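Gatel Releases Version 2 of Its Plostard Grasp Planner

1/28/23

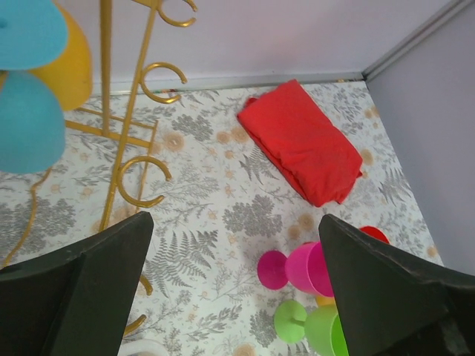

What does a grasp planner do? It takes what the camera sees, picks a spot where the gripper can close on an object, and works out a path for the arm to get there without bumping into anything else.

Gatel has released version 2 of Plostard, its planning software for small two-finger robot arms. The update is a free download for current license holders. New users can request a trial copy through the company's website.

The main change is in how the planner handles objects that lie on their sides or partly hide one another. Earlier versions looked at each object alone and often chose a grasp that the next object over made impossible. The new version checks the whole group first and ranks the objects by how easy they are to reach. It also plans the placing move before the pick, so the arm does not lift a cup at an angle that will not work at the rack.

Testing was done at the Pulton lab on table setups with plastic cups, folded cloths and metal stands. The team logged 3544 pick attempts with the new planner, and 3250 of them ended with the object in the gripper. Most of the misses involved thin stems and rims, where the depth reading was poor.

The release also adds a replay tool called Murthy. It shows the wrist camera video next to the planned path and lets users step through a run to find the point where the plan and the motion split. Logs from older versions can be opened in Murthy but will not show the ranking data.

Plostard 2 now supports 7 arm models. Settings files from the first version need to be converted before use, and a script for that comes with the download. A smaller update in February will fix a known problem with slow startup when two cameras are connected.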